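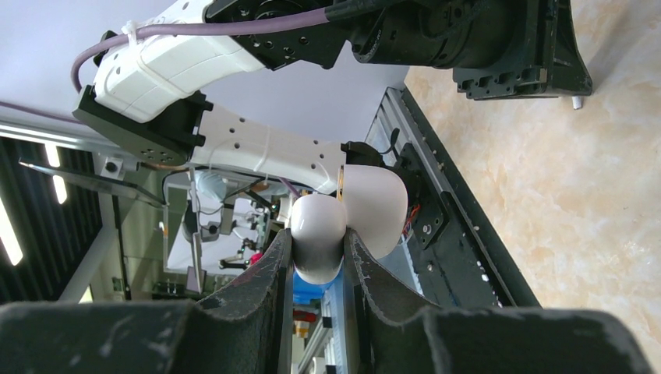 Wrist view, left arm's fingers at the bottom, the other arm across the top

Subject: Two arms, one planner, and finally some smooth motion

torquewrench_tilly
Been meaning to post this for ages! We've got both arms planning together in Fulau now, as one big joint space, and I'm properly chuffed with it. Before August we ran two separate planners and a lock, so one arm sat and waited while the other went through the shared bit in the middle. Safe, but so dull to watch. Now they weave past each other (slowly, I've got the speed capped) and a typical plan comes back in 230 ms.

The wrist picture goes into the same collision map, and that's where I'm stuck. The other arm fills half the view, white links, cable, black joints and all, and it keeps turning up as an obstacle. The planner then thinks the second arm is in two places.

marmalade_bus
Lovely stuff! Are you masking the arm by its model? Naturero has a self-filter that does exactly this. Pad the links by 5 mm and most of the ghosts go away.

torquewrench_tilly
Yes, masking from the model, padded. The links vanish fine. It's the purple cable that stays, because it isn't in the model and it moves whenever the elbow does.

nullspace_ned
I'd drop the wrist view from the map altogether. Put one fixed camera over the cell and keep the wrist for grasping. You're sampling 2,000 points a frame from something that's mostly looking at your own hardware.

marmalade_bus
Disagree, Ned. A fixed camera goes blind as soon as the two arms cross, and that's when you want the close view most.

nullspace_ned
When they cross you should be trusting the encoders, surely. The cable is a modelling problem. Stick a fat capsule along the upper arm and call it cable.

torquewrench_tilly
Ooh, the capsule might do it. I'd lose a bit of room near the elbow but I can live with that.

pidge_loops
Check your timestamps too. We had ghosts on the Kwiatkowski rig and it was the joint states arriving late, so the mask trailed behind the arm.

torquewrench_tilly
Capsule's in and the cable ghost is gone! Timestamps next, there's still a smear on fast moves. Will put the config up once I've tidied it.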